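From: Ekaette Onyeka
To: Proltley Neighbors list
Date: June 25, 2018
Subject: Re: [proltley-neighbors] Quilt raffle and the supper, where are we?

Bello Balogun wrote:

> Hi all, I missed the last get-together and I'm trying to catch up.
> Did we ever settle who the supper money goes to? Last I heard it
> was all for the hospice, then someone told me it was being split.
> Also, is the quilt finished? My sister wants tickets and I don't
> know what to tell her. And do we still need people for the
> kitchen? I can peel, chop and carry but please don't put me on
> gravy again.
> Bello

Bello, you picked a great day to ask, I've been dying to write this one up!

Money first. It's being split, and everybody who was there was happy with it. Half goes to the Kettani hospice house, same as always, and half goes to the children's reading room at the Skokovance library, in memory of Miss Odile, who ran story hour there for 23 years. I know a lot of you had her, or your kids did. My son still does her bear voice when he reads to the little ones. Her family has been told and they're coming to the supper, all of them, including the grandson who's driving in from out of state.

The ticket jar from the spring sale has been counted and we start with $700 already in the bank. That's before one single plate of chicken is sold! I nearly dropped the phone when I heard. It covers the hall and the food order with some to spare, so whatever comes in at the door goes straight out to the two causes.

Now the quilt. Yes, it's done, and oh, it's a beauty. Blue and cream, flying geese all the way around the border, and every square in the middle was stitched by somebody different. You'll spot mine, it's the one where the star leans a little. It's hanging in the window at Norivent Hardware until the supper, so tell your sister to go take a look and bring cash. Tickets are $2 each, at the hardware counter or from me. The drawing is at the end of the evening and you don't have to be present, but please print your phone number so a person can read it. Last year we had a winner who might have been a Harris or might have been a Morris, and we called the wrong house first.
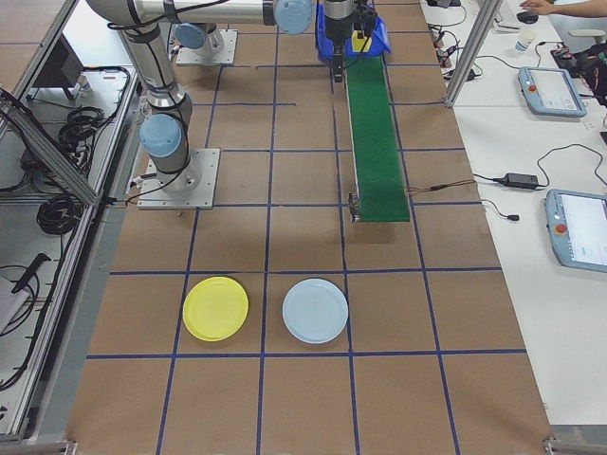
For the kitchen, we're good on cooks and short on everything after the cooking. What would really help is people to carry, people to clear, and two strong backs for the folding tables, which are still the old heavy ones. Doors open at five, so kitchen folks should come at two if they can. Bello, I'm putting you on potatoes. The gravy has been taken over by my aunt and she won't be letting anybody near it, so you're safe.

Desserts are potluck again. Put your name on the bottom of your pan with tape, on the bottom and not the lid, because the lids wander. If there are nuts in it, say so on a card. We had five peach cobblers last time and I ate from every one of them, so I'm not complaining, but a pie or a pan of brownies would be welcome too.

A few people asked whether there will be speeches. One short one. Miss Odile's daughter would like to read from a picture book her mother loved, and then the children who were in the last story hour group are going to sing. They've been practicing in my living room and it's loud and wonderful. Please bring a tissue, or bring me one.

If you have any old photos of story hour, I'd love to borrow them for the display board. I'll scan them and hand them back the same week, and I'm careful, I promise. Same goes for any of the paper bookmarks she used to hand out. I have the owl and the fox but I never did get the hedgehog.

Rides: if you or a neighbor need one, write to me off list with the address and whether there are steps. We can do door to door both ways, and nobody has to stay to the end to get a lift home.

One more thing before I go start supper at my own house. The reading room folks told me they're hoping to have new shelves and a rug in by November, and they'd like all of us to come for the first story hour when it's ready. I said yes for the whole list!

So glad you're back, Bello. See you at the potato sink.

Ekaette

_______________________________________________
proltley-neighbors mailing list
To leave the list, send a blank message with "unsubscribe" in the subject line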